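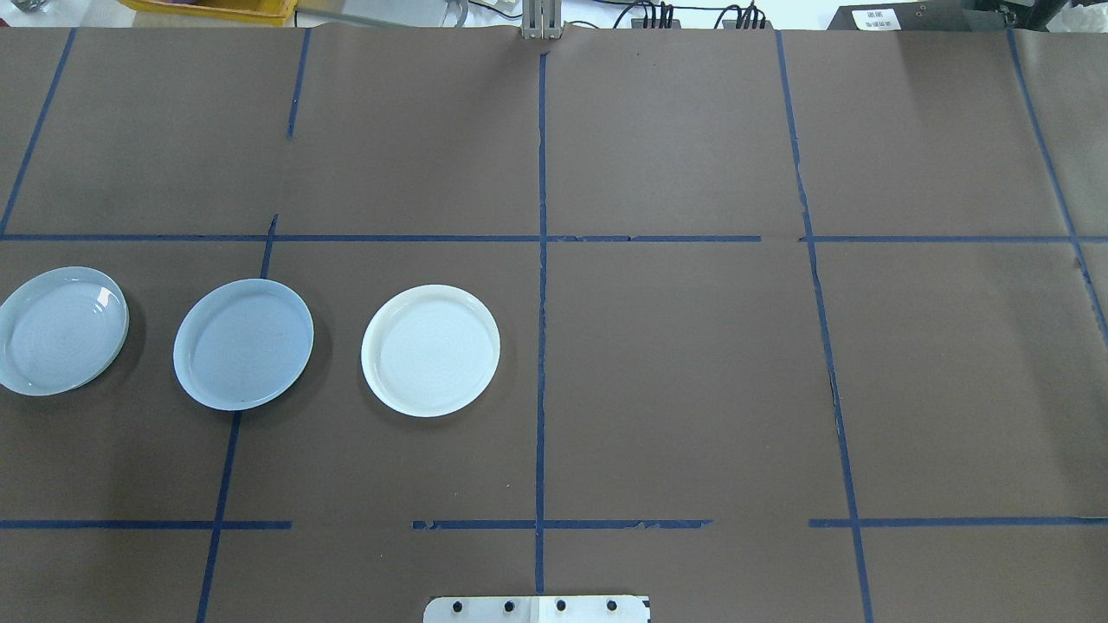 Three round plates on brown paper marked out with blue tape.

Print this page
E-mail this article

The return of the shared supper

At six in the evening the old chapel hall in Etside smells of onions. The doors open at half past, and by then there is usually a queue down the steps and along the wall of the chemist's. Supper costs 4 pounds, pudding included, and you sit wherever there is a chair.

Etside's supper club began as a way of heating one building instead of many. It ran through a single winter and was meant to stop in March. People kept coming, so it stayed, and the idea has since spread along the valley. There are now 16 such clubs between the town and Postmont, most of them in halls that had stood locked for much of the week.

They differ a good deal. The Postmont club cooks one large stew and a vegetable version of it. Prudau, a farming village with 700 residents, has no hall kitchen to speak of, and its members bring dishes from home wrapped in towels. In the summer months the Prudau tables go out on the green, and the meal starts later to let the milking finish.

Money is tight everywhere. Gas and hall hire take most of what comes in at the door, and a broken oven can close a club for a month. Etside bought its crockery second-hand when the Jiang restaurant on the high street shut, and still uses the restaurant's rice pans for potatoes.

The rules are few. Children eat first. Anyone who can't pay doesn't have to say so, as the money goes into a covered tin by the door. Washing up is done in pairs, and new arrivals are put with someone who knows where the tea towels are kept.

Not every club lasts. Two closed last year when their cooks moved away. Etside now keeps a list of 20 people willing to take a turn at the stove, along with a folder of recipes in large print. The one for leek and barley soup has had its quantities crossed out and doubled twice.

Print this page
E-mail this article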